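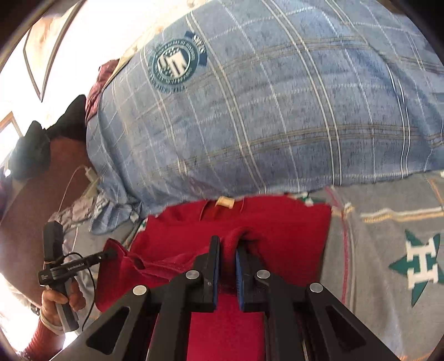 Reading time: 2 min

Dimora Guest Rooms, Zunville
Bed and linen checklist, with comments
Form 18, bedroom section

Complete one sheet per room. Mark each line OK, FAULT or N/A. Faults go in the comments field with the location on the bed (head, foot, left, right).

1. Garments left on the bed
Status: FAULT
Comment: Red garment lying on gray bedding. Mostly flat, left side wrinkled and folded. Small tan tag at the upper edge of the curved opening. Fold it, place it on the chair and note it on the room card. Garments are not to be sent down with the bedding. A red item went through with the pillowcases in January and the whole load was written off.

2. Pockets and folds
Status: OK
Comment: Check by hand, flat palm, before folding. Pins, blades and loose coins are reported on the sharps line of the main form.

3. Bedding, top layer
Status: OK
Comment: No repair needed. Gray sets are on the 2-week rotation.

4. Mattress
Status: OK
Comment: Rotated head to foot at last change. Label legible. Protector is the Thygesen fitted type; elastic holds at all corners.

5. Bed frame and slats
Status: FAULT
Comment: One slat out of its holder, foot end, right. Reseated. Holder is worn and will release again. Replacement requested, 3 holders, so that spares are kept on the floor.

6. Floor clearance and trip hazards
Status: OK
Comment: Minimum walkway beside the bed is 800 mm. Measured at the narrowest point with the nightstand in place. No bedding touching the floor.

7. Bedside lamp and cord
Status: OK
Comment: Cord clipped behind the nightstand. Plug firm in the outlet. Lamp is the Flistivness model; do not fit a higher wattage bulb than the one marked on the socket.

8. Heater clearance
Status: N/A
Comment: Heater removed for the season. Restore this line when it is refitted.

Follow-up
Line 1: close on the same shift.
Line 5: keep open until the holders are fitted. Room may be let in the meantime if the slat is checked at each change.

File the completed sheet behind the previous one for the same room.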